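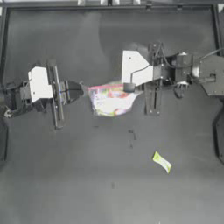

## 4. Installing and commissioning the dehumidifier

This section covers the Greton 439 crawl space dehumidifier with the gravity drain or the optional Joltel condensate pump. For installations that connect to existing ductwork, complete Section 5 before you apply power.

Document revised Jul 23, 2023. It replaces the January edition. The drain hose fitting and the control menu have changed; the mounting dimensions have not.

### 4.1 Before you begin

Confirm that the crawl space meets these conditions:

- Foundation vents are closed and sealed.
- The ground is covered by a vapor barrier with taped seams.
- There is no standing water.
- A grounded outlet is within reach of the power cord.

**CAUTION:** Do not use an extension cord. Do not remove the grounding pin from the plug.

If the unit was shipped or stored on its side, stand it upright and leave it unplugged for 10 hours. The same applies if you tip the unit to get it through an access door.

### 4.2 Placing the unit

1. Choose a location near the center of the crawl space, away from the access door.
2. Lay the two support pads on the vapor barrier. Where the ground is uneven, set a paver under each pad.
3. Lift the unit by the molded handles and lower it onto the pads. Do not lift by the duct collar.
4. Place a level on top of the cabinet, first lengthwise and then crosswise. Turn the leveling feet until both readings are level.
5. Tighten the locknut on each foot by hand, then a quarter turn with a wrench.
6. Check that the air inlet and outlet are clear. Insulation hanging from the joists must be secured so that it cannot be drawn against the filter.

**NOTE:** To hang the unit from the joists, use the Bogdan hanging kit and the instructions supplied with it. The leveling feet must be removed for this type of installation.

### 4.3 Connecting the gravity drain

Use this method when a floor drain or sump is lower than the drain port along the full length of the hose run.

1. Remove the shipping plug from the drain port and discard it.
2. Check that the rubber washer is seated inside the hose fitting.
3. Thread the fitting onto the port by hand. Do not use thread sealant.
4. Route the hose to the drain with a continuous downward slope. Secure it at regular intervals so that it cannot sag.
5. Cut the free end square. Leave an air gap between the hose and the water level in the sump.
6. Pour a cup of water into the drain pan and check for flow at the free end. Wipe the fitting and check it for leaks.

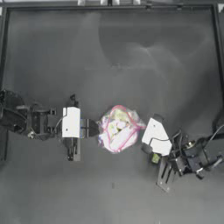 If water stays in the pan, look for a low point in the hose before you disturb the fitting. A trapped bubble will often clear when the middle of the run is raised briefly and lowered again.

### 4.4 Connecting the condensate pump

1. Mount the Joltel pump on the bracket at the drain end of the cabinet with the two screws supplied.
2. Push the short inlet hose onto the drain port and close the clamp.
3. Push the discharge tube into the check valve until it stops. Pull back lightly to confirm that it is held.
4. Route the tube to the discharge point. Maximum lift is given on the pump label.
5. Plug the safety float lead into the socket marked PUMP. Remove the jumper from the socket first and keep it with this manual.

**CAUTION:** Do not run the unit with the pump connected and the jumper still in place. The compressor will not shut off if the pump reservoir overfills.

### 4.5 First start

1. Plug in the unit. The display shows the software version and then the current relative humidity.
2. Press MODE until DRAIN appears. Select GRAV or PUMP and press SET.
3. Press the down arrow until the target reads 50 percent, then press SET.
4. Wait for the compressor. There is a start delay of about 4 minutes, during which only the fan runs.
5. After the first hour, check all drain connections again.

A new installation may run without stopping for several days. Do not lower the target during this period.

### 4.6 Pairing the remote display (optional)

The Jerow remote display is powered by 2 AA batteries. Install them with the unit already running. Hold LINK on the display until the signal bars flash, then press and hold SET on the dehumidifier. The bars stop flashing when pairing is complete. If they continue to flash, move the display closer to the crawl space access and repeat the procedure.

Record the serial number and the installation date on the inside cover of this manual. For filter cleaning, go to Section 6.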